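Print this story | E-mail this story

Two Hands Are Harder Than One: A Week With Rival Robot Grippers

I spent most of a week in May at the Pevholm test space, and I went in thinking the arms would be the interesting part. They aren't! Everybody's arms are pretty good now. What I kept going home and talking about was the stuff on the ends of them, the fingers, which I'd barely given a thought to before.

The plan was simple enough. Pevholm had 4 gripper designs on hand and a list of chores, and I was allowed to drive. You stand at a rig with a handle in each fist, squeeze, and the arms copy you (a little late, which makes you feel like you've had a glass of wine). The Grewal grippers are the plain kind, flat pads that close like a pair of pliers. The Rilell ones have fatter fingers that bend, and the Arkley controller sits behind all of it, deciding how hard a squeeze is a squeeze.

I started with the Grewals and a stack of plastic cups. Great. Fast, tidy, no drama. Then I tried a spoon lying flat on a table and spent the better part of my morning chasing it around like a kid with chopsticks. Flat pads want something to close on, and a spoon gives you nothing. I finally pushed it to the table's edge and grabbed it from there, and I was so pleased with myself that I dropped it.

Handles are where it gets fun. A handle is made for a person's palm, so it's round, or tapered, or has some bulge in it where your thumb is meant to go. Pads touch that in 2 places and the whole thing wants to spin. Soft fingers wrap and hang on. And a dustpan is a mean little test, with all that scoop sticking out past the grip, and then you need the other hand free for the brush — so you're doing two different jobs at once with two hands that don't feel anything.
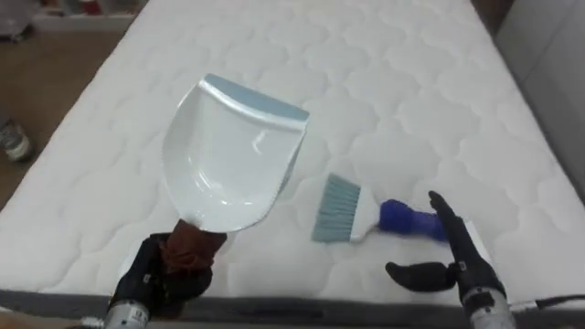 Grewal, when I rang to grumble about all the spinning, told me that I was blaming the pads for a controller problem, and that with the squeeze turned up and the wrist slowed down their gripper would hold a brush all day long. Fine, I said, and went back and tried it. They had a point! I set the Arkley to 7 on its squeeze dial (it had been sitting at 4) and the twisting mostly stopped. The cups did not enjoy it, though. I crushed one, and then switching back and forth between settings got old fast.

What surprised me more was how much the surface matters. On a hard table you can bump a finger down and slide it under whatever you're after. On a mattress the thing you want sinks when you press near it, and you end up coming in from above or from the side and hoping. My sense of depth through the headset was terrible, by the way. I got better once I quit staring at the brush and started watching the fingertips instead.

I also asked about wear. Rilell rates its finger skins for 600 hours, and the Pevholm crew swaps theirs earlier if the tips start getting shiny. Changing one takes a little hex key and some patience. The Grewal pads just peel off, which I loved, having lost the hex key twice.

Would I buy either one? Not for my house, no. If I were running a packing bench I'd take the Grewals tomorrow. For anything with a handle, the softer fingers were a lot kinder to a beginner, and I'd put up with the skins. I'm going back once Arkley gets its new software loaded, which is supposed to change the squeeze on its own depending on what you've picked up. I have a spoon I'd like to try again.

Search this site Go Advanced search

Contact us | Copyright 2021, all rights reserved | Back to top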